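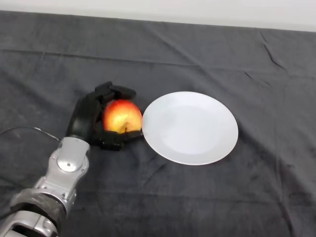 Most of the rules Jolán Pap works with fit on two sheets of paper. She wrote the first version herself four years ago, when Utside had one arm and a shared bench, and she has been crossing lines out and adding others ever since. The firm tests robotic hands for companies that want to use them near people and near food, and her job is to decide what has to be true before a hand is allowed to move. Fruit comes up a lot. An apple held beside a white plate on a dark grey cloth is an ordinary piece of work for her, and it touches nearly every rule on the sheets, from the state of the cloth to where the cable runs.

"People expect the safety rules to be about speed," she says. "Speed is in there. But most of what goes wrong on a bench is housekeeping."

She gives the cable as her first case. A cable lying across the work surface has to have enough slack for the wrist to turn through its whole range, and the operator must move the wrist through that range by hand before power goes on. The rule used to say "check the cable". It was changed after Cauã Mendonça, who ran the evening bench at the time, checked the cable and found it fine, and then watched it pull tight on the second turn.

"He did what the sheet said," Pap says. "So the sheet was wrong."

The cloth was a longer argument. Anselmo Batista, who looks after the equipment, wanted a bare table, which is easier to wipe and gives the same surface every time. Pap wanted cloth. A dropped apple bruises less on it, and a finger that comes down too low meets something that gives a little. They settled on cloth, with a line saying that creases are allowed away from the objects but not under them. A plate sitting on a fold can tip when the rim is touched.

"Anselmo still thinks I'm wrong," she says. "He may be right about the cleaning. We wash a lot of cloths."

The two sheets became something more formal when Travness, a catering supplier, asked to see them. Travness was planning to try a hand in a kitchen in Bragança and wanted to know what good practice looked like before it signed anything. Pap sent the sheets and got back a list of 27 questions.

"Some of them were very good. They asked who is allowed to stop the arm. We had written down where the button was and how often to test it. We hadn't written that anyone in the room can press it, including a visitor, and that they won't be asked to justify it first. We all knew that. It wasn't on the paper."

It is now the first line. The second says that the person with a hand on the stop button does no other job during a run. They don't take notes or fetch the next item. On a small team this is the rule that costs the most time, and Pap says it is the one she has been asked to relax more than any other. She hasn't.

Batista keeps the log that goes with the sheets. It has 441 entries, and each one says what was being handled, what grip was used, who was on the stop, and anything that was out of the usual. He doesn't accept "fine" as an entry.

"I ask them to write what they saw," he says. "If the fruit was marked, where was the mark? If the fingers touched the plate, which ones? Later on you can't get that back."

Food has its own section. Anything a hand has held in a test is treated as waste, even when it looks perfect, and goes into a marked bin before the next run. Plates used in tests are kept in a separate cupboard and never go back to the kitchen. Sleeves and covers on the arm are looked at each morning for tears and loose threads, and are changed every 7 days whether they look worn or not.

I asked whether the rules made any allowance for a hand with a good record. Pistent, one of the makers whose hands have been through the bench, had asked her the same thing. Her answer to both of us was no. A new grip, a new object or a new set of fingers puts the hand back to the slowest setting, and it stays there until two people have signed it off.

"A hand that's good with apples is good with apples," she says. "Give it a pear and you start again."

Not everyone likes the paperwork. Mendonça, who now trains new operators, says it takes most of them a fortnight to stop reading the sheets as a test they have to pass. He has them read each line aloud at the bench and point to the thing it refers to. If they can't point to anything, he makes a note, and Pap looks at the line again.

The next version is due in March. She expects to take out more than she puts in, and there is one line on lighting she has already marked for removal. Batista wants it kept.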